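Shop notebook, Monday

Bumper cover fit, aftermarket vs. recycled vs. OE, second round

Started at 7:15 with coffee and a stack of three boxed covers, which is my idea of a good morning. Picking up where the last entry stopped: we had the first aftermarket cover (Brorel, primed) hung on the silver sedan and the left headlamp gap was wide at the inner corner. I wrote then that I suspected the side bracket and wanted to rule it out before blaming the plastic. Ruled out now. New OE bracket, new clips, same gap. So it's the cover, or the cover and the lamp together, and today was for separating those two.

What I did, for whoever picks this up:

Pulled the Brorel cover, left the new brackets alone. Hung the recycled OE cover we got from Filance (the one with the scuffed lower lip, tag still on the inside). No shimming, no heat, no persuasion. Torqued the top screws in the same order as last time, center out. Both lamps in place, both OE.

Result: lovely. Inner corner gap on the left closed right up and the fender line is even all the way down to the wheel opening. I ran the gauge at the same points as before and did it twice, and the second pass matched the first. That pretty much clears the body structure, so we can stop worrying that the rad support is pulled.

Then the fun part. Swapped only the left lamp for the Hamada one, kept the recycled cover. Gap opened again, but not as much as with the Brorel cover, and in a different spot: up at the hood edge instead of the inner corner. So we have two small errors that add up when you put the two parts together! Each one alone I might have let go on a busy day. Together they look like bad work, and it would be our name on it.

I got a bit excited about this and called Santosh Sandhu over from the paint side to look. He saw it from ten feet away without being told where to look, so it isn't just me staring at the same corner for too long. His question was a good one: is the lamp housing off, or are the mounting tabs off? I had assumed housing. Put the Hamada lamp and the take-off OE lamp face down on the blanket side by side and laid the straightedge across the tabs. The upper outboard tab on the Hamada sits 2 mm proud of where the OE one is. Housing looks fine otherwise. Lens shape matches, adjuster screws are in the right place, connector clicks in with no fuss.

So it's the tab. That's a much nicer problem to have than a warped housing. It still goes back, we are not sanding mounting tabs on a lamp, but now the return note can say something useful.

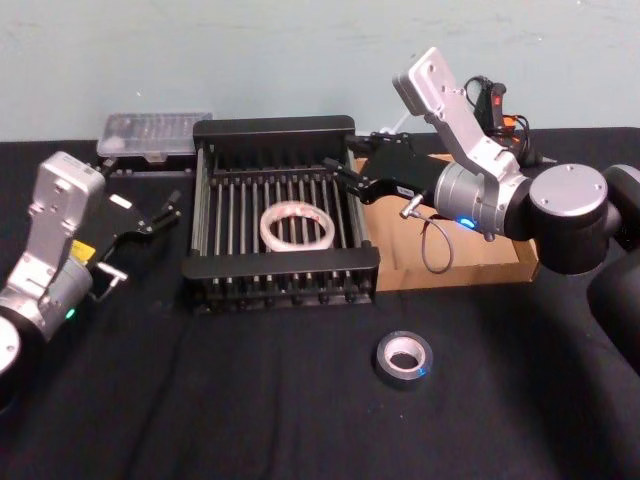
Next was the second Brorel cover, from a different box, to see whether the first one was a fluke. Same brackets, OE lamps back in. The inner corner was tighter than on the first Brorel but still wider than on the recycled part. The fog lamp openings were really good on this one, better than I expected, and the grille snapped in by hand. On the first cover I had to lean on it. Two covers with the same part number and they do not fit the same, and I think that is the most interesting thing in this whole entry. If I had only tested one box I'd have written down "Brorel fits badly" or "Brorel fits okay" depending on which one I grabbed.

Third box is the Vurnumeo cover. Ran out of light on the bench before I could give it a fair go, so it's only dry hung with four clips. First impression is that the plastic is stiffer and the tabs along the top are thicker. It holds its shape when you carry it, which helps a lot when you are by yourself. Will do the gauge pass tomorrow.

Time, because the office will ask. I kept the stopwatch on my phone for each hang, clip to final screw:

Recycled OE: 12 minutes
Brorel, second box: 40 minutes, and that includes taking it off once and starting over
Brorel, first box: did not log it last time, sorry. Longer.

I know the recycled one is the third time I've hung a cover on this car, so I had practice, and that makes the comparison a little unfair. But I did the second Brorel after it, with even more practice, and it still took that much longer. If the estimate pays the same refit labor for either part, the difference comes out of our pocket. I would love to have this written down for a dozen cars and not just one.

On the money side, for the file on this car: the carrier's first sheet had the aftermarket cover and the aftermarket lamp both. I've sent the photos of the gap and the gauge readings with a request to go to the recycled cover and an OE lamp. I kept the wording plain. Cover does not meet fit, lamp tab out of position, see readings. The adjuster on this one has been good to deal with and picked up the phone on the first try, so I'm hopeful. The recycled cover needs the lower lip repaired, which I've put in as a separate line with its own time. Please don't fold that into refinish or we'll be arguing about it all week.

Customer has been told the car will be here a little longer and why. She came by at lunch and I showed her the corner with both lamps. She got it right away and asked to hold the gauge, which was great. Rental is through her own policy, 40 dollars a day, and she has checked how many days she has left.

Notes on the sensors so they don't get lost: this trim has the two outer parking sensors behind the cover and no radar in the lower grille. The sensor pockets on the second Brorel are molded at the right angle as far as I can tell by eye. I have not powered them up with that cover on. With the recycled cover on, I did, and both read the cardboard box at the same distance. Full check still has to happen after paint, since film thickness over the sensor face matters. Santosh wants to keep it to the normal number of coats with no extra blend there and I'm with him.

Small things:

The gauge is great but the thin blade is bent at the tip. I've put it in the drawer with tape on it. Order another.

Clip count in the Brorel bag was short both times. The Vurnumeo bag had spares.

We are using up push clips like crazy. Bought a pack of 90 in December and the bin is nearly empty.

If you hang any cover on this car, put tape on the fender edges first. I forgot on the right side and got away with it.

To do next:

Vurnumeo cover, full gauge pass with OE lamps, then with the Hamada lamp if it hasn't gone back yet.
Write up the tab measurement for the Hamada return and put a photo with the straightedge in it.
Ask Filance whether they have a right-side lamp from the same donor car. If so I'd like to see how a full recycled set lines up.
Make a blank sheet for the readings so we all use the same points. I've been using hood edge, inner corner, mid lamp, fender top and wheel opening, both sides.
Decide where to keep the old brackets. They're on my bench and I keep setting my coffee on them.

Left the car in bay two with the recycled cover on and the top screws snug only — please don't drive it out like that.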